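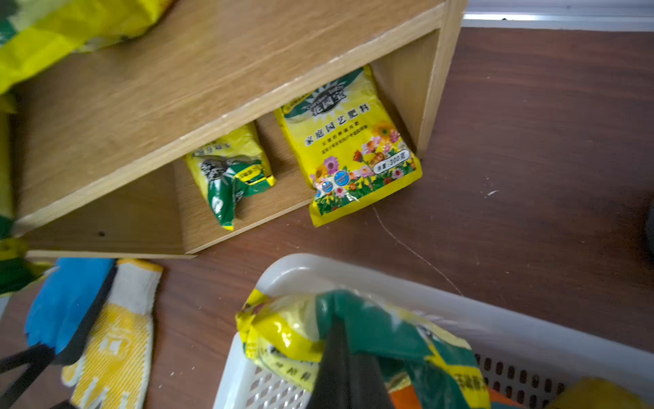
Bardale Home Habits is looking for people who are prepared to keep a plain record of where they put things and how long it takes to find them again. We are doing this because the storage trade makes large claims and we have not been able to find much behind them. A course or a set of matching tubs is supposed to save you hours a week. Perhaps it does. Plenty of people get by with a wooden shelf that has chips along the front edge and a couple of yellow bags stood inside it, and we would like to know whether they are any worse off than the people who paid for a system.

The study runs for four weeks in October. We need 160 households, in any kind of home, rented or owned. You do not have to be tidy. You do not have to be untidy either, and please don't tidy up before you start, which spoils the first week's figures.

What you would be doing

You choose one storage spot that gets used most days: a cupboard, a shelf, a drawer, the bit of hall where everything lands. Each evening you fill in a short paper form. It asks what you went looking for in that spot, whether you found it, and whether you bought something you later found you already had. The form takes a few minutes. We tested it on ourselves and one question came out because none of us could agree what it meant.

After the first week, households are put into one of three groups by lot. One group gets the Clomex starter set, which is nine lidded tubs and a sheet of labels. One group follows the Hájek method, a printed course that mostly asks you to empty the spot and put things back by how often you use them. The last group carries on as before. You can't pick your group, and swapping afterwards isn't allowed, however much you dislike the tubs. 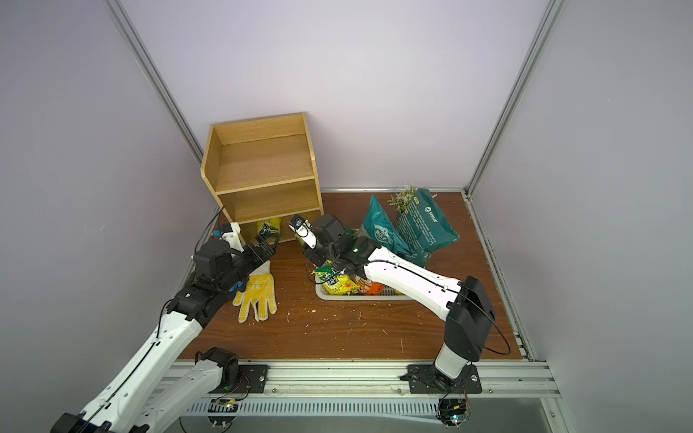 Light wooden shelf unit against the back wall, with a yellow bag in the lowest compartment.

We should say where we stand. Our guess is that the differences will be small and that most of the gain, if there is one, comes from having looked through the cupboard at all. We may be wrong. We have written down what result would change our minds and lodged it with our printers in a sealed envelope, and it will be published with the findings whichever way they go. Neither Clomex nor the people behind the Hájek course has paid us anything. We bought the tubs at the normal price.

Who can take part

Anyone over 18 who will be at home for the whole of the four weeks, give or take a night or two away. One person per household fills in the form, and it has to be the same person throughout. If you sell storage goods, or get paid to sort out other people's houses, we can't take you. If you have already done the Hájek course we can't take you either, though we'd be glad of a letter telling us how it went.

What you get

Eighty pounds would have been nice. The budget runs to a £9 shopping voucher for each completed week, and we know that is not much. Households given the tubs or the course may keep them. Those in the last group can ask for either at the end, while stocks last.
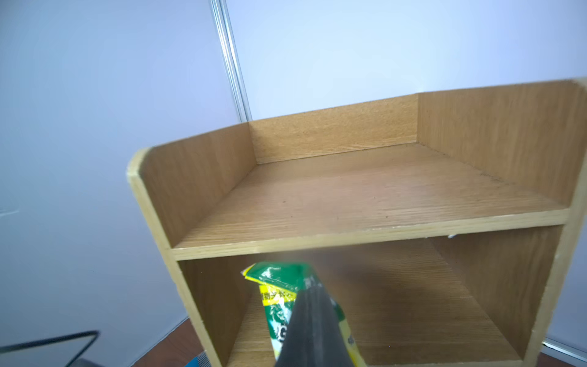
What happens if I miss an evening?

Leave that day's form blank and carry on the next day. Please don't fill it in from memory, as we would sooner have a gap than a guess. Anyone who misses more than nine evenings will be left out of the final figures but keeps the vouchers for the weeks they finished.

How to apply

Write to Bardale Home Habits, Hastier House, Bardale, and ask for the joining form. Tell us how many people live with you and which storage spot you have in mind. We don't need photographs or a life history. We expect more replies than places, so names will be drawn at random, and we will write to everyone, including those who aren't picked.

Notice posted 24 April 2018. Joining forms must reach us before the end of August.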